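Stivunel word list – read me first

Version of Monday, February 19, 2018
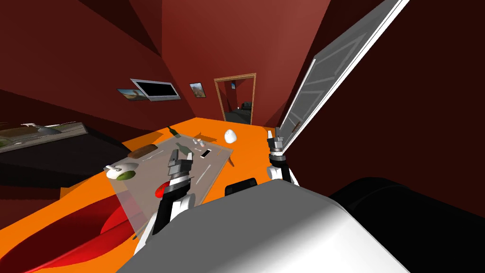
Stivunel is a list of dialect words for household things, collected in the villages between Prostdale and Vunside. It has 1,000 entries. Each entry is one word as one speaker used it, so the same word can come back several times with a different meaning or a different spelling. Please do not merge these before you have read the part on spelling.

What is in the folder

words.csv – the list itself, one entry per line
speakers.csv – village, decade of birth and a speaker code, no names
notes.txt – longer remarks by the collectors, in the order they were written

Columns in words.csv

id – a number that never changes, also when an entry is corrected
word – the form as we heard it
meaning – a short gloss in standard English
room – kitchen, parlour, yard, loft or other
speaker – the code from speakers.csv
sure – yes or no

The column "sure" says if the collector was certain of the meaning. There are 273 entries with "no". They are mostly words for lids, hooks and small cloths, where two speakers in the same house did not agree with each other. We kept both answers.

Spelling

Eino Kemppainen wrote down the Prostdale part and Till Ruppert the Vunside part, and we do not hear vowels in the same way. Eino writes a double letter for every long vowel. Till does this only when the word could be mistaken for another one. We tried in July to make it equal and gave up after 70 entries, these are now marked with a star behind the word. If you search the list, please search without the star.

The files are saved as UTF-8. If the name Voß looks broken in notes.txt, your program has opened the file with a wrong setting. The Voß notebook is an older handwritten list, and we used it only to check meanings. No entry was taken from it.

Known problems

The loft is badly covered, with very few words from Vunside.
Speaker codes P11 and P17 may be the same person.
In version 2 some commas inside the glosses were lost – this is repaired here, but old copies still go round.

Use

You may copy and change the list for teaching and study. Please name Stivunel and give the date of the version. Corrections are welcome, with the id of the entry and the village where you know the word from.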